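Pirnico (software)

Pirnico es un conjunto de herramientas para registrar, alinear y revisar demostraciones de manipulación hechas con pinzas de mano. Escrito en C++ y Python. Lo inició Veronika Kozma en el grupo Vallis, y desde la versión 13 lo mantiene Lino Tedesco. Se usa sobre todo como paso previo al entrenamiento de políticas por imitación.

Origen

Nace como un script suelto para juntar vídeo de muñeca y apertura de dedos. Luego crece. Kozma separó la captura (Wamau) del postproceso (Pirnico propiamente dicho); la división sigue igual hoy, aunque los dos repositorios comparten formato de episodio y bastante codigo duplicado.

Percepción

Cada pinza lleva su propia cámara. La pose se estima por odometría visual-inercial, fotograma a fotograma. Problema clásico: el objeto agarrado tapa casi todo el campo de visión y quedan pocos puntos que seguir.

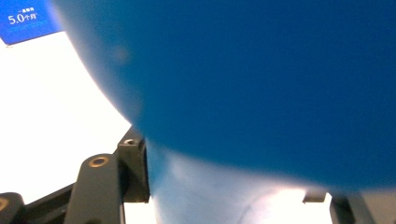 En esos tramos el estimador baja el peso de la imagen y tira de la IMU. Deriva rápido -- por eso hay un umbral de puntos válidos, configurable, y si no se alcanza el episodio se marca para revisión manual. Las superficies lisas y sobreexpuestas dan el mismo fallo.

Sincronización

Dos pinzas y una vista desde la cabeza, relojes distintos. Wamau escribe marcas de tiempo en origen; Pirnico calcula el desfase por correlación de movimiento y remuestrea todo a una base común. El módulo lo reescribió Italo Vitale en noviembre, tras detectar saltos en grabaciones largas.

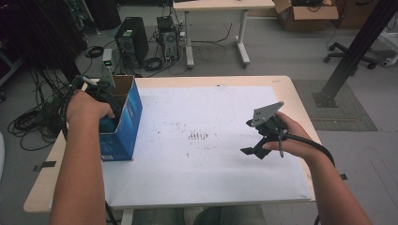 ¿Qué flujo manda cuando los relojes no coinciden?
El de la cámara de cabeza, por defecto. Las dos pinzas se ajustan a él, y se puede cambiar con un parámetro del archivo de sesión.

Segmentación

Un episodio se parte por eventos de apertura y cierre. La anchura entre dedos se filtra, se deriva y se compara con dos umbrales. Tambien se guardan los intervalos con la pinza abierta, sin agarre: sirven para calibrar el cero y como ejemplos de aproximación. 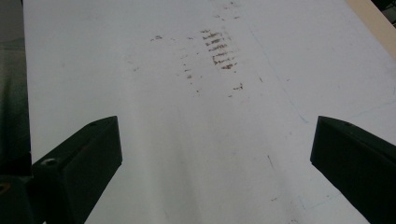 Las marcas y manchas del tablero no se borran ni se enmascaran. Agata Monti probó a enmascararlas y el seguimiento empeoró, al quedarse sin textura el fondo. La opción sigue en el código, desactivada.

Control y planificación

Pirnico no mueve ningún brazo. Exporta trayectorias de pinza en coordenadas relativas y el planificador Palumbo las convierte en órdenes articulares, con comprobación de alcance y de colisión entre brazos. Lo no alcanzable se descarta entero, no se recorta. En el conjunto de referencia de Vallis, 679 episodios grabados, pasaron el filtro 559.

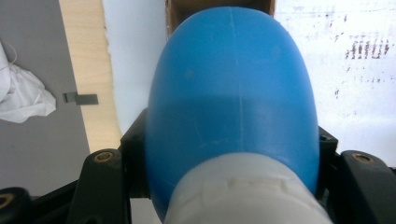 Objeto azul redondeado entre los dedos de una pinza de mano.

Formato de datos

Un directorio por episodio: vídeo comprimido, poses, anchura de pinza, metadatos en texto plano. Límite de 3000 fotogramas por segmento; los más largos se parten solos. Versiones antiguas guardaban los ángulos en grados, las nuevas en radianes -- el conversor lo detecta por la cabecera, no siempre bien.

Véase también

Wamau
Palumbo (planificador)
Aprendizaje por imitación
Odometría visual-inercial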